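From: Gizella Lengyel
To: robotics club list
Date: Sunday, March 10, 2024
Subject: Re: plate task, tape grid

Soon-im Nam wrote:
> Are we keeping the tape grid for the club showing? Mohandas
> wants bare paper. I'd rather not redo the start positions.

We're keeping it. The grid is how we write down where a plate starts, and the January notes all use it.
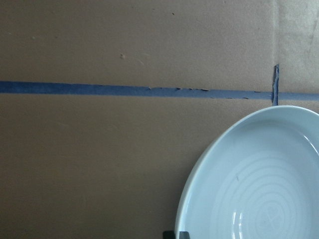 Rim grasps are still the weak part. Come in too low and the fingertips hit the table, too high and they slide off the edge. Aurora lowered the approach speed on Friday and I think we should leave it there for now - please don't change it without posting here first.

Before each set, check the tape crossings and press down anything that has lifted. 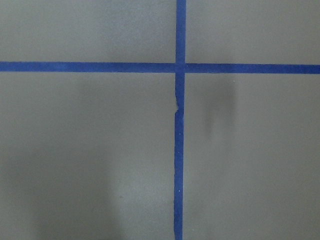
Do we have to retape every time a piece tears?
Only when you can't tell which square a plate is in. Small nicks can stay.

For the showing, each team gets 10 tries with two plates. A try is over after three failed grasps. Mohandas will keep the sheet, and the order of teams is the same as in January.
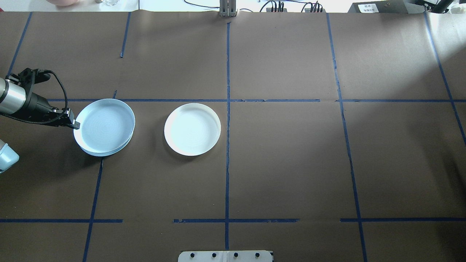 Gurevix, the logging script, now saves both camera views under one run number, so stop renaming the files by hand. I lost nearly 5 runs that way.

If you can't make your slot, swap with someone and tell the list.

Gizella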